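How to wash a printed cotton or linen cloth without wrecking it

Posted 30/11/2019

Most advice on washing printed fabric comes from people selling something to wash it with. I have tried a fair amount of it on table runners, tea towels and wall cloths, and I don't believe half of what I read. What follows is the part that held up.
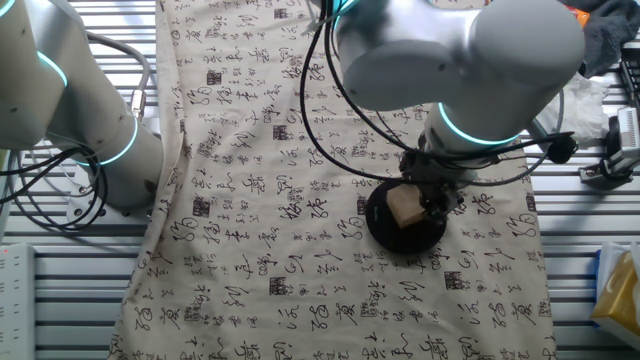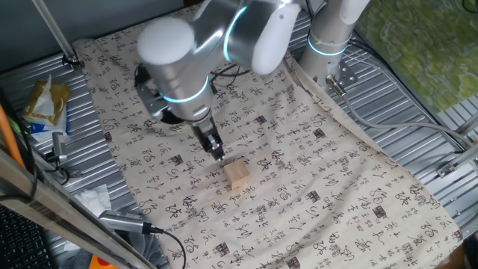

Beige cloth printed with rows of black Chinese calligraphy.

Test first

Wet a white rag, press it on a dark part of the print near a hem and hold it there for 2 minutes. Color on the rag means the print will bleed. Labels that say "colorfast" are worth very little. I had a Trengate runner with that word on the tag and it turned the sink gray.

Forget the vinegar

Every forum tells you to soak the cloth in vinegar to "set" the color. I did this with two matching Suvard towels, one soaked and one left alone, and after 4 washes I couldn't tell which was which. Salt did no better. If the dye is loose, wash the cloth by itself and accept some fading.

Washing

Fill a basin with cool water and add a small squirt of plain liquid soap. Skip anything with bleach or brighteners, which can turn a cream background a cold white. Push the cloth up and down gently. Don't scrub the printed side. Rinse until the water runs clear, then roll the cloth in a towel and press. No wringing.

Zoria sells a special rinse for printed fabric. I used up a bottle and saw no difference from tap water.

Drying and ironing

Dry it flat, out of the sun. Iron on the back while still slightly damp, medium heat, no steam on the print. Old fold lines may take a second pass.

Storage

Roll it around a cardboard tube with the print facing out. Fashola makes acid-free tubes, which may be worth it for something old. For a kitchen runner, use the one from the wrapping paper.

Filed under: Fabric care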